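Flivley is a subscription service for people who have to keep up with security and political risk in other countries: aid groups, freight companies, university travel offices, a few newsrooms. It gathers local reporting, government notices and its own contributors' notes, and turns them into a morning bulletin, a map and a set of alerts. I used it through the spring while working on regional briefings for a small relief organization with staff in coastal West Africa and in two countries farther inland.

Before Flivley we used Trandomix, so a good part of this review is a comparison between the two.

Setting up

Each account is built around watch areas. You draw one on the map or pick a province from a list, then choose what you want to hear about. The categories are sensible: armed attacks, protests, road closures, border changes, elections, fuel and food prices, health. I set up nine watch areas in an afternoon. The only snag was spelling. Many towns have two or three accepted spellings, and Flivley recognizes one of them, which means a search for a market town can come up blank until you try the French form. Trandomix handles this better and always has.

User permissions are simple. An editor can change watch areas and a reader can't. Our field coordinators wanted something in between, so they could add a note to an entry without being able to delete one. That doesn't exist yet.

The morning bulletin

The bulletin arrives at 6 a.m. in whatever time zone you pick. It opens with a short summary for each watch area, followed by the individual entries with their sources. The writing is clear and mostly free of jargon. When a report comes from one local radio station and hasn't been confirmed, the entry says so in its first line, and when a death toll changes, the old figure stays visible with the time it was replaced. I came to rely on that. Trandomix overwrites its entries, and twice last year we quoted a number to our board that was no longer there when someone went to check it.

Coverage is uneven. Capital cities and the main border crossings are very well served. Away from the paved roads it thins out quickly, and a quiet map can mean a quiet week or a cell tower that has been down since the weekend. Flivley has a gray shading for low reporting, but it's faint on a laptop screen and doesn't show up at all when you print.
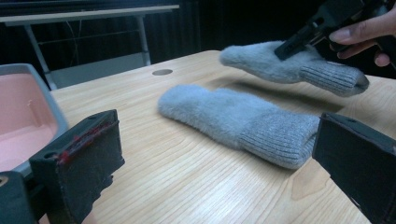
Fongchan Phuthong disagreed with me on the coverage when I sent over a draft of this section. The shading is fine, Phuthong wrote back, and the real trouble is that readers treat any map as complete; the fix is to phone someone in the district before a convoy leaves, whichever service you pay for. I don't dispute the part about phoning. I'd still like the gray to print.

Alerts

Alerts come by text, email or the phone app. You set a distance from a point, and the smallest setting is 20 kilometers. For a city office that's too wide, and during the municipal vote we got messages all afternoon concerning rallies on the far side of town. For rural sites it works well. Texts reached us faster than email every time, and the app was slower than both on a weak connection.

There is no way to mark an alert as seen by the whole team. We ended up doing that in a separate chat group, with the duty officer posting a check mark.

The archive

This is the strongest part of the product. Entries can be filtered by place, type and month, then exported to a spreadsheet with the source links intact. I pulled 2,407 entries for a report on attacks near livestock markets, and the export finished before I'd refilled my coffee. A few columns needed cleaning – place names again – but the dates were consistent and the duplicates were flagged.

The export limit on the basic plan is 200 entries at a time, which makes that plan a poor choice for research. If you only need the bulletin and alerts, it's enough.

Support

I wrote to support four times. Three answers came the same day from a person who had read the question. The fourth, on the spelling problem, got a form reply and then nothing.

Who it suits

An organization with staff on the ground and someone whose job includes reading the bulletin each morning will get its money's worth. A newsroom that wants background for long articles should go straight to the archive plan. If your work is mostly in small towns with contested names, ask for a trial first and search for ten places you know. We have renewed for a year and dropped Trandomix at the end of March.

Contact the editors | Copyright Flillen Reviews. All rights reserved. | Back to top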